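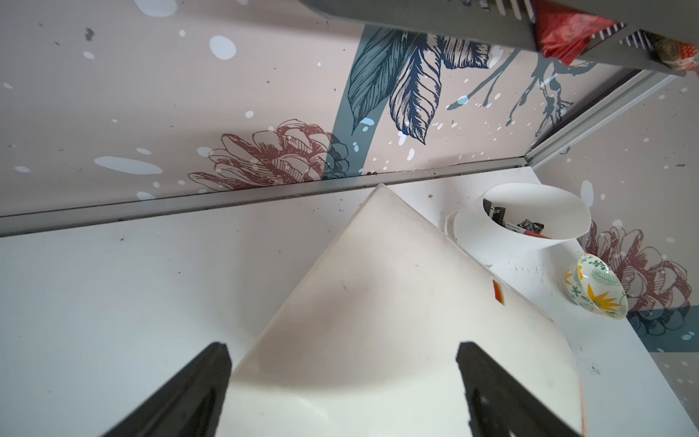
白色塑料件发黄、发灰怎么清理

家里的白色或米白色塑料件用久了，表面会有灰点、擦痕，有的还会整体发黄。三种情况的处理办法不一样，先分清再动手，能省不少力气。本文适用于ABS、PP一类的硬塑料，不适用于带涂层、电镀或者贴皮的部件。

一、先判断是哪一种

用湿布擦一下。能擦掉的是浮灰和油污，按第三节做。擦不掉、指甲刮上去没有凹凸感的灰道子，多半是别的东西蹭上去的颜色，按第四节做。指甲能感觉到沟的是划伤，清洁解决不了，只能打磨。

颜色均匀偏黄，而背面或者被遮住的地方仍然是白的，属于老化，见第五节。

二、准备

中性洗洁精
小苏打
三聚氰胺海绵（魔术擦）
软毛牙刷一支
超细纤维布两块，一湿一干
橡胶手套

不要用丙酮、香蕉水和洗甲水，ABS碰到丙酮会发粘、起雾，救不回来。钢丝球也收起来。

三、清洗油污和浮灰

1. 带电的东西先拔插头，能拆的外壳拆下来单独洗。拆之前拍张照，螺丝按位置放好，长短不一样的别混。

2. 盆里放温水，加5毫升洗洁精，外壳泡20分钟。水温不要超过手能舒服放进去的程度，薄壁件遇热会变形。

3. 用软毛牙刷刷接缝、卡扣和散热孔。带纸质标签的地方绕开，用拧干的布单独擦。

4. 清水冲两遍，用干布吸掉水，放在阴凉处晾到第二天再装回去。卡扣里容易存水，晾的时候把开口朝下。

四、去掉蹭上去的颜色

1. 小苏打加少量水调成糊，稀稠跟牙膏差不多。

2. 用湿布蘸着轻轻打圈，每处不超过4分钟，擦掉看一下效果。亮面的件要先在背面试，有些亮面擦完会变哑。

3. 还有印子的话换魔术擦，蘸水，顺着一个方向走。魔术擦本身就是很细的磨料，按得越重，光泽掉得越快。

4. 印字和丝印标志不要擦，几下就没了。

五、发黄的处理

轻度发黄可以用3%的双氧水。把保鲜膜剪好，厨房纸浸透双氧水贴在表面，外面用保鲜膜包严，放到有阳光的窗台上。每隔一两个小时揭开看一次，纸干了就补。全程戴手套，不要在密闭的房间里做。

包得不平会出现花斑，所以纸要贴紧，气泡要赶走。曲面件把纸裁成窄条，一条压一条地贴，比整张包服帖。

我在Hawthorne的旧台扇底座上试过，十月份的太阳，晒了22个小时（分几天），黄色退了大半，和没晒过的背面比还差一点。Fevier那只收纳盒是PP的，基本没有变化，后来就不折腾了。

六、平时怎么放

避开直射光，离灶台远一点。叠放的时候中间垫一张纸，免得互相蹭。深色橡胶脚垫长期压在白塑料上会留下黄褐色的印，这种印渗进去以后洗不掉。

常见问题

牙膏行不行？
可以应急，和小苏打差不多，缝里的残留更难冲干净。

84消毒液能漂白吗？
不建议。发黄的塑料用它效果很差，还可能让表面变脆，金属螺丝也会生锈。

更新于2019年8月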